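Telto Household Help > Kitchen > Plastic and melamine tableware

Glossy coloured plates going dull, and which ones can be stacked wet?

Posted by Akinyi Kirui
9 replies hidden, 2 shown. Viewed 278 times.

I have a mixed set of coloured plates and bowls bought over several years. Some came from a Dusano starter box, some were bought loose at a market, and the base markings have worn away on most of them. They are washed every day, usually in the dishwasher on the normal programme, and put away in one cupboard with the bowls sitting on the plates.

Two problems. First, the plates used most often have lost their shine in the middle, while the rims are still glossy. A paste of bicarbonate of soda made this worse on the one plate I tried it on. Second, when I take a bowl off the stack in the morning there is sometimes a ring of water under it, and on one plate the ring has left a pale mark that does not wash off.

I would like to know whether the dullness can be reversed, and whether the mark is limescale or damage to the surface. The water here is hard. I have no dishwasher salt setting that I can find on the machine, which is a Sandberg and came with the flat.

Mohandas Thampi
Accepted by the poster

Dullness in the middle with a glossy rim is wear. Cutlery and scouring pads reach the flat part and leave the rim alone. The surface is covered in fine scratches which scatter the light, and no cleaner will put it back. Bicarbonate is a mild abrasive, so it adds more scratches. Stop using it on anything shiny.

To check the condition of a dish, put it on a plain pale surface under a single lamp and look at the reflection. On a sound surface the reflection is small, bright and has a clear edge. On a worn one it spreads into a hazy patch. Tilt the dish and repeat, taking the rim and the middle separately.

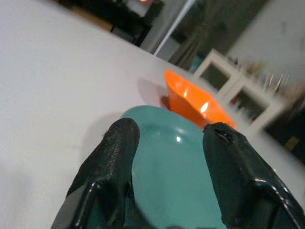 Teal plate and orange bowl on a white table. Both still give bright, glossy highlights.

For the pale ring, do the following before deciding that it is permanent:

Mix one part white vinegar with four parts warm water. Lay a soaked cloth over the mark for ten minutes. Rinse, dry with a soft towel and look again under the lamp. If the ring has faded, it is limescale and a second go should clear most of it. If it is unchanged, the surface has been affected and you can leave it alone. It is a cosmetic fault.

Stacking: dry each piece by hand first. A bowl with a foot ring traps water against the plate below, and in a closed cupboard it stays there overnight. If you have no time to dry, stand the plates on edge in a rack and turn the bowls upside down on a folded cloth.

On the dishwasher, look inside the bottom of the tub for a large screw cap. That is the salt compartment. The hardness setting is normally in the manual under water softener. As you do not know what material the older pieces are, wash those by hand.

R. Broltovar

mine went like that too, I just use the dull ones for toast. dont put them in the microwave if the markings have gone, I had one crack. page 109 of my dishwasher book had the salt thing, probably a different model to yours though

Comment from Akinyi Kirui

Found the cap, under the lower basket. The compartment was empty. The vinegar cloth took off most of the ring after two applications, so limescale. The bicarbonate plate is unchanged.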